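Collecting Grasp Demonstrations in Simulation: Project Report
Robot Learning Lab Course, Starnton

3. Data collection

The goal was a set of demonstrations large enough to train a small imitation policy for pick and place. All episodes were recorded in Valtar, the simulator used in the course, with the gripper driven by hand from a keyboard. We recorded 163 episodes. Each one stores the joint positions, the gripper opening and the view from a camera behind the fingers, all sampled at 10 Hz.

Room surfaces vary strongly in texture and tile size. We left them that way on purpose — a policy trained against one plain background failed in our first trial as soon as the wall color changed.

Views toward the gripper fingers, simulated:

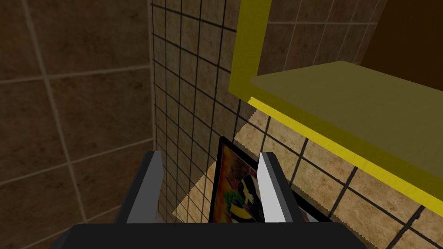
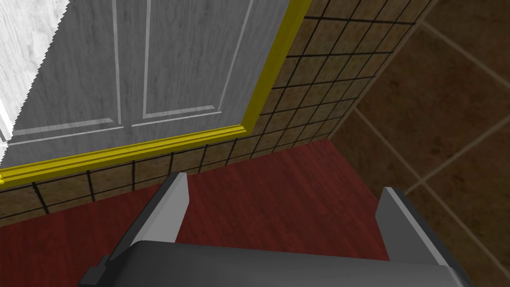
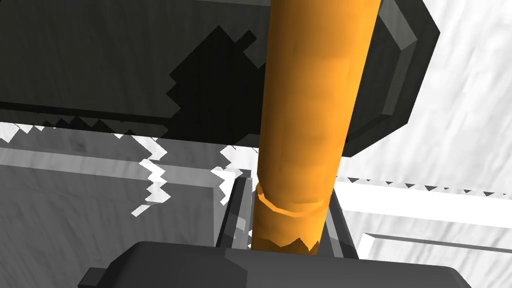

Episodes were cut to the interval between the first motion command and the release command. Pauses longer than 30 samples were removed, as they taught the policy to stand still. An episode was rejected if the object passed through a finger or if the operator reset the arm partway through. This took out 40 episodes, most of them from the first Saturday, when the contact settings were still at their defaults.

3.1 Labels

Every remaining episode carries a text instruction and a success flag. The flag was first computed from the final object position. That check accepted several episodes in which the object had come to rest on its side, so we added a limit on tilt and ran it again over the full set.

3.2 Known problems

Edge aliasing is visible in the camera stream. Turning on smoothing in Valtar cut the recording rate by half, and we kept it off. Operator style is a second source of variation: one of us closed the gripper early and corrected afterward, the other aligned first. The two styles are not marked in the files — training on them separately would require going back through the session logs.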